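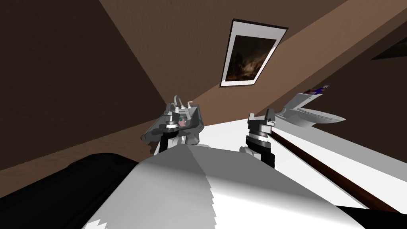
Section 4 covers setting up the Fliver card shuffler for the first time and running the first deck through it. Read the whole section before you plug the unit in. Choose the location first, because the card sensor under the lid is optical and reads best in even light. A strong light from one side leaves a pale surface with part of it gone to bright white and part of it in dark gray shade, and a card back lit that way may be counted twice or missed. A ceiling light or two lamps on opposite sides of the table will do. Keep the unit out of direct sun.

4.1 What you need

The Fliver shuffler with its lid
The power adapter
The card tray
The leveling feet (four, in the small bag)
One full deck of standard-size cards, not brand new
The cleaning card, for later use

If you bought the Gruvwood base, fit it now according to its own sheet and skip steps 2 and 3 below. The base already has feet.

4.2 Placing the unit

1. Remove the foam block from under the lid. Lift it straight up. Do not twist it – the rollers are directly underneath.
2. Turn the unit over on a folded towel and press one leveling foot into each corner hole until it clicks.
3. Turn the unit right side up and set it on a firm table. If it rocks, turn the feet by hand until all four touch.
4. Leave at least 9 inches of clear space in front of the exit slot so the tray can slide all the way out.
5. Push the card tray in until it stops. The front of the tray should be even with the front of the unit.

Note: A thick felt table cover can let the unit sink on one side during long sessions. Check the level again after the first evening of play. The thin Addo mat sold with the travel kit is fine.

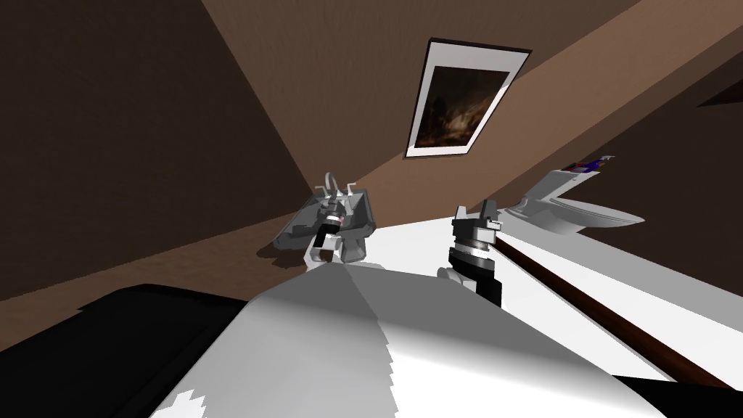 If the tray will not slide in fully, take it out and look for a loose card or a scrap of foam at the back of the opening. Do not force the tray. The two guide tabs at the back are plastic and are not covered as a separate part.

4.3 Connecting power

1. Make sure the switch on the back is set to OFF.
2. Push the round plug of the adapter into the socket beside the switch.
3. Plug the adapter into a wall outlet.
4. Set the switch to ON. The light on the lid blinks while the rollers find their start position, then stays green.

If the light stays red, the lid is open or the tray is not seated. Close or reseat them and wait a few seconds. If it is still red, switch off, unplug the adapter, and go to Section 7.

Caution: Use only the adapter that came with the unit. Adapters from older Estden products have the same plug but a different voltage and will damage the motor.

4.4 Running the first deck

Start with a deck that has been handled a little. New cards from a sealed box tend to cling together, and the feed rollers will sometimes pull two at once. If a new deck is all you have, wash the cards face down on the table and riffle them by hand a few times first.

1. Take out the jokers, advertising cards, and any extra cards you do not play with.
2. Check for bent corners. Flatten them or set the deck aside.
3. Split the deck into two piles of about the same height. They do not have to match exactly.
4. Open the lid and put one pile in each well, face down, long edge toward the front.
5. Close the lid. The light turns green.
6. Press SHUFFLE once. The cycle for one deck takes 25 seconds.
7. Wait for the rollers to stop, then pull out the tray.

The cards should lie flat and square in the tray. One pass mixes the deck unevenly, so run it three times before dealing. The count on the lid display is the number of cards that passed the sensor. With a standard deck and no jokers it should read 52. If it reads anything else, count the deck by hand once before you suspect the sensor.

Note: Cards with embossed or foil backs will run, but slowly. Hold SHUFFLE down until the display shows LO, then release it. In this mode a single deck takes 38 seconds. We do not recommend running collector decks at all – the rollers leave faint marks along the long edges, and these do not come off.

Caution: Keep long hair, necklaces, and loose sleeves away from the wells while the rollers are turning. Do not reach under the lid to free a card. Switch off first.

4.5 Clearing a first jam

A jam in the first few cycles is common and usually means the piles were loaded crooked.

1. Set the switch to OFF.
2. Open the lid and lift out both piles.
3. Turn the gray knob on the left side toward you until the stuck card comes out into the tray.
4. Look at the card. If it is creased, replace the deck. A creased card will jam again.
5. Square the piles on the table, reload, and switch on.

4.6 Before regular use

Wipe the outside of the unit with a dry cloth. Run the cleaning card through each well once, then put it back in its sleeve. After that, use it whenever the display shows CL, which comes up after nearly 2,000 cycles. In a dusty room you may want to do it sooner.

If the unit will be put away for a season, take out all cards, slide the tray in, and store it with the lid closed. A shuffler left in a cold garage in December should stand indoors overnight before it is switched on.

Manual revised 6/25/26. Settings for two-deck games are in Section 5.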